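Notebook, 30 December 2020
Ceasefire line monitoring, Trokon and Stinora: year-end tidy of the incident log

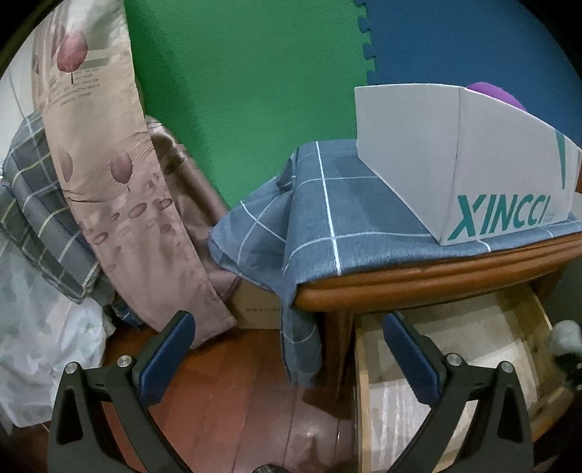

Spent most of the day reconciling our incident log with the statements the two foreign ministries put out after the October talks. Each side publishes its own list of violations and they rarely agree on the date, let alone the place. Our log now holds 2,969 entries, and 1,196 of those have at least one source from each side. Everything else rests on a single claim. The paper cuttings are still waiting to be scanned, and they need somewhere flat. A drawer like the open one in the photo, with light wooden sides and a pale bottom panel, would do if it is deep enough for the folders. I will measure before moving anything.

Main problem is still the Turunen crossing. Trokon says it reopened the day after the talks ended. Stinora says it reopened for goods only and that passenger traffic is "under review". Rostam Hashemi went through the radio transcripts again and found both versions broadcast on the same evening. I have coded it as partly open, with a note. Please do not change this to open without talking to him first.

Prisoner lists: 112 names were exchanged in October. Eleven are spelled differently in the two lists and we had been counting them twice. Minttu Kiiskinen has merged them and kept both spellings in the remarks column. Old totals in the autumn briefing are therefore too high. Correction to go out with the next one.

Troop numbers: the figure of roughly 2,000 for the Nososo garrison comes from one speech by the Stinoran defence minister. He gave no date for it. Every later report I checked goes back to that speech, so I have marked them as repeats and left one entry standing.

To do:
- ask for the full text of the joint communiqué, we only have the summary
- check whether the hotline call on the second night of the talks is confirmed by Trokon
- rename the map layers, "new" and "new2" are no use to anyone
- back up before Minttu runs the merge script again

Hotline question still open at six. Left a message with the Trokon press office.

Contact the monitoring desk | © 2020 | Back to top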